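The Long Way Around to a Good Table: a talk with Fitriani Lubis

1 Oct 2019

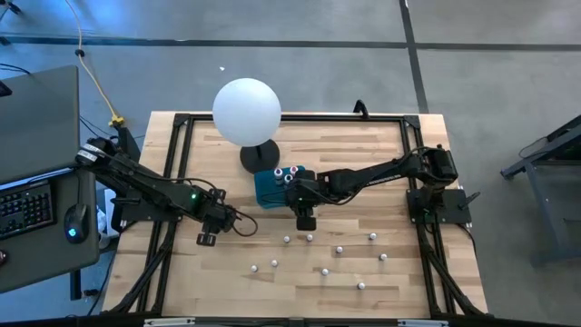

A tabletop of light butcher-block strips.

14 shares | 2 comments

Fitriani Lubis was already pouring tea when I got to her workshop in Dirkwood, and she had a good deal to say before I found my notebook. She has been making and mending kitchen tables for 30 years, the first 4 of them under old Mr. Santoso, whose name is still painted over the door.

"He had me sanding for the whole of that first winter," she told me, laughing. "I thought he'd forgotten I was there! But you learn wood through your hands, and I still close my eyes when I'm checking a top."

People mostly bring her tables they grew up with. In May it was a maple one from a farmhouse out past Grilness, with burn marks from a pot and a child's name scratched underneath. The family wanted the burns gone and the name left alone, and she was glad they'd asked for it that way.

I wondered what she tells folks who are buying new. "Sit at it," she said. "Sit at it for a good long while, with your elbows down, the way you would at home after supper. And oil it, please, even when you're tired."

She won't talk about retiring. There's a bench waiting for the library, and her niece has just started sanding.

Share this story | 419 views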